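The Long Summer Run of a Small Village Film

November 11, 2018

When Ovemus opened in July, it had 148 screens, no star on the poster and a release date that two bigger films had already turned down. Trade papers gave it a line or two. The distributor, Rumeto, planned for two weeks in theaters and a quick sale to television.

The film is still playing. It has now sold tickets in 1,359 theaters across the country, most of them in towns with a single screen, and it crossed 100 days last month without a break in bookings.

The story is simple. A woman comes back to the hill village of Căpraru to sell her father's house and finds that the road to it has been washed out. She stays for a season. She cooks, argues with the neighbors and learns how the house was paid for. Most of the second half takes place in one kitchen, and the best scene in the film is a meal for seven people at which only two of them speak.

Rumeto spent very little on advertising. It put the money into prints and subtitles, and it kept ticket prices low on weekday afternoons. Theater owners say older viewers came first, then came back on weekends with their families.

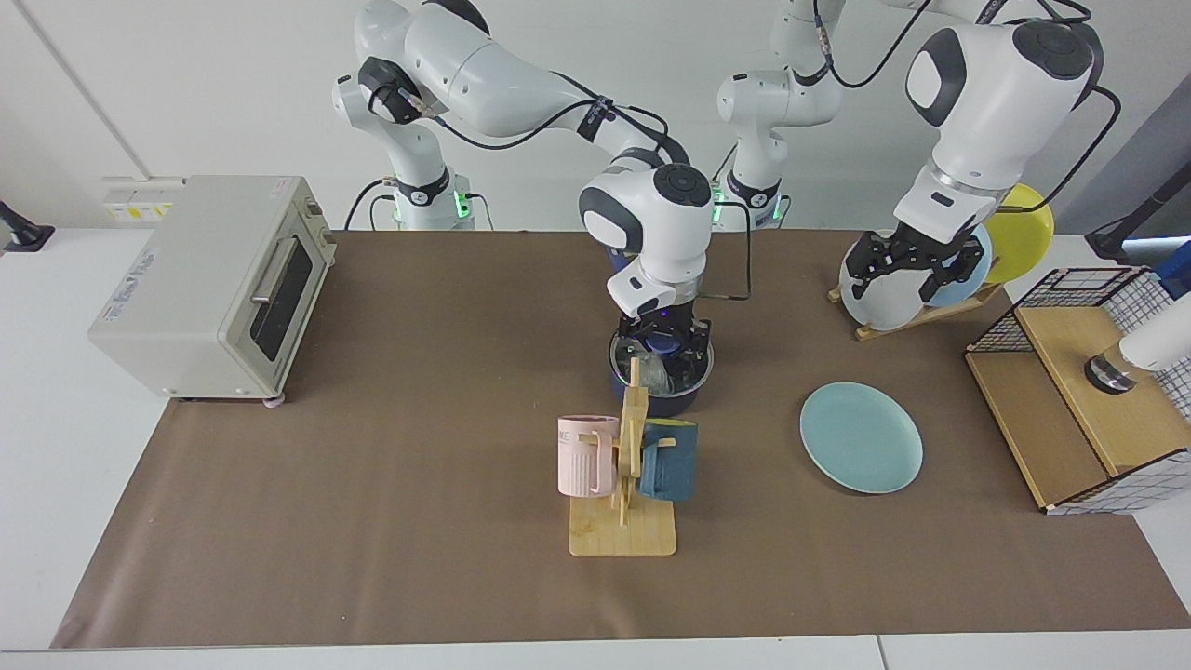
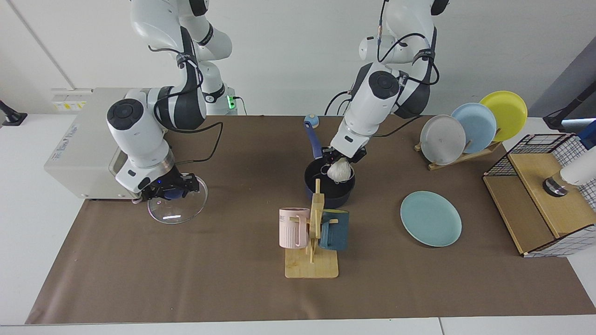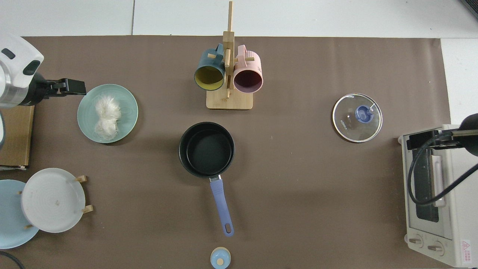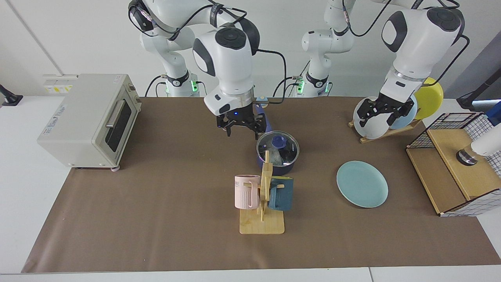
Robot arms at work over a tabletop with kitchen items.

The production company, Plusalton, had made only two features before this one, both comedies and both forgotten quickly. For Ovemus it shot for 7 weeks in the village itself, with a crew that slept in the school. Rain stopped work several times. The flood in the opening reel was filmed on the last day, when the river was high enough to use - the script had called for a dry riverbed.

Critics were split. Some found the first hour slow, and it is. The songs are short and mostly heard over a radio, and the sound is rough in places. But the writing holds up, and the final argument on the porch has been quoted all over social media since August.

The crowds have also changed plans at home. Plusalton has put off a costly action picture and will make a second village film with the same writer. Shooting is set for spring.

Rumeto, for its part, is taking Ovemus abroad. Deals are signed for four countries, with a shorter cut for festivals. In the capital, the film moves next week to the old Central, a hall with 2,112 seats that has not shown a new release at full capacity in years. Evening shows for the first weekend are already sold out.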